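Okay, hi everybody, can you hear me in the back? Good. I'm going to talk about fruit on tables for twenty minutes and then there's coffee.

(Slide 1, leave it up while people sit down.)

So when the Zurbridge library asked me for a talk about "healthy habits at home" I said no, because I don't have any. I have one habit. I keep the fruit where I can see it. Everything I'm going to tell you tonight hangs off that, so if you have to leave early you've got the main thing already!

Quick bit of background. I ran the kitchen at Fellanlow for 9 years, it's a residential place up past Usuga, and we bought fruit by the crate. We threw out so much of it. One June I started writing down what went in the compost, and by the end of the month I had 1339 pieces on my list (I know, I know, I'm that person). Pause here, somebody usually laughs.

Most of it had come out of the big fridge. The drawers, the back shelf, bags with the tops tied in a knot. People walked right past that fridge all day long asking me if there was anything to snack on.

So we moved it to the tables. Same fruit, same supplier, and we put it out along the back against the wall where it didn't get in anyone's way at mealtimes. Next slide.
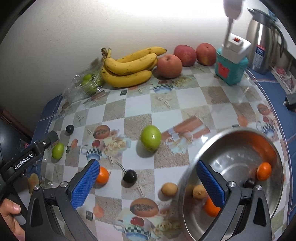
Lucero Montoya
Talk notes, Zurbridge Library, April 22, 2025

Okay so this is the kind of table I mean. I love this oilcloth, by the way, with the fruit and the flowers and the teacups on it. You wipe it and you're done. If you take one shopping tip home, get an oilcloth.

Look along the wall first. Bananas, apples, jujubes in their plastic bag. The bananas have their speckles, and this is where I get arguments, because half the room will tell me they're past it. They're not! Speckled is when I want them. If speckles bother you, buy fewer at a time.

Ask: who here has eaten a jujube? (Usually a few hands.) The small green ones eat like a crisp little apple, and there's a pit, so warn the kids. I don't wash them until I'm ready to eat them, and I leave the bag open.

Then there's the stuff out front, a cherry, a tangerine, a couple more jujubes. I call these the grabbers. Nobody has to peel back a bag or commit to a whole apple. Put a bowl out with them and people will pick while they talk.

Thermos on the table too, over by the corner. Mine lives there all winter with tea in it, and fruit and tea together pretty much cured me of the 4 o'clock cookie.

(If running long, skip to storage.)

Storage, fast. Bananas away from the apples if you want them to last, together if you want them to hurry up. Cherries go back in the fridge at night. Tangerines are fine out for a few days, give them a squeeze and eat the soft one first.

Questions, then coffee. Thank Hostex for the cups.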